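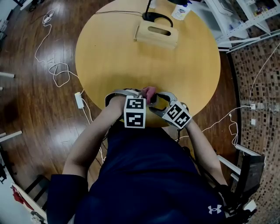
ok so. cable day. been putting this off since October and I finally have a whole Saturday with nothing in it

going to post as I go so I can't quit halfway. you're all my supervisors now

1/ rules. 2 hours, then I stop wherever I am. every cord in the main room gets picked up, traced to the thing it belongs to, and either labeled or put in the box. no "I'll figure this one out later" pile. I know myself. the later pile is how we got here

2/ the lamp is the problem child. black, ring base, skinny stem, I love it to death. but the table is round and sits out in the middle of the floor, so the cord has to go across the tabletop before it goes anywhere. every plate, every laptop, every elbow finds it

3/ and yes the tissue box stays on the table. light wood, matches, not up for discussion. it does a decent job of hiding the lamp base from the chair side too

4/ then there's the white cable on the floor. it's one loop, then it's a knot, then it's a power adapter lying by the edge of the table, then a thinner white cable heads off under the table. I have stepped on that adapter in socks. more than once. you learn a lot about yourself

5/ first attempt at the knot: pulled on it. do not pull on it

6/ second attempt: unplugged both ends first like a grown up, laid the whole thing flat, worked from the middle out. took maybe a quarter of the time. write that down somewhere

7/ label system – masking tape flag folded over itself, sharpie, one at each end. I bought the fancy Danik cable tags last year and they're too stiff, they pop off anything thin. tape is ugly and it works

8/ what goes on the flag: the thing and the room. "LAMP table". not "white one". past me wrote "white one" on a white one. there are so many white ones

9/ snack. back in a sec

10/ back. somebody asked about the floor. it's the glossy brown plank stuff, came with the place. shows every cord and every crumb, and with the overhead lights on it's basically a mirror. adhesive clips do NOT like it btw. tried the little Kerkia stick-on ones by the wall and they slid off by dinner

11/ so nothing gets stuck to the floor. plan is to go up the table instead. adapter gets strapped under the tabletop, one slack loop, one single cord down and over to the wall. that's it, that's the whole design

12/ velcro > zip ties. every time. I will be moving this table again in a month and I don't want to be there with scissors

13/ quick math for anyone doing the same: measured from under the table to the outlet, 60 inches if I go along the wall instead of straight across. the cord I have is long enough with some left over. measure BEFORE you order an extension. I have 2 extensions I didn't need

14/ the shelves. white metal unit in the corner, holds whatever landed there. I moved one thing and found three chargers behind it. for what?? no device in this house takes that plug

15/ mystery chargers get 24 hours in the bowl by the door. unclaimed = e-waste bag. Soltgate has a drop bin at the side entrance, free, takes cords and small adapters. just check the hours, they close early on weekends

16/ someone will ask where the lamp is from. Bianchini, the secondhand place, not new. the cord was this long when I got it, I'd have picked a longer one. or a shorter one. anything but this one

17/ ok lamp cord. ran it back off the table and down the leg, velcro at the top and bottom. it's black on light wood so you can see it, fine, whatever. the middle of the table is FREE

18/ time's up. didn't get to the stuff on the left side by the chair, and theres still a cable up in the far corner I never traced. that's next weekend

19/ final tally of lessons: unplug first. tape flags. nothing sticky on shiny floors. wear shoes

20/ oh and put the labels on before you plug it all back in. ask me how I konw

Recent posts
Emptying the junk drawer in one sitting (mostly)
Why I quit buying storage bins
A round table in a square room – where do the chairs go
Things I keep by the door and shouldn't
Sock drawer update, month three

We use cookies to remember your settings and measure traffic. Accept all | Manage choices

Join 3000 readers. One short email on Sundays, unsubscribe any time.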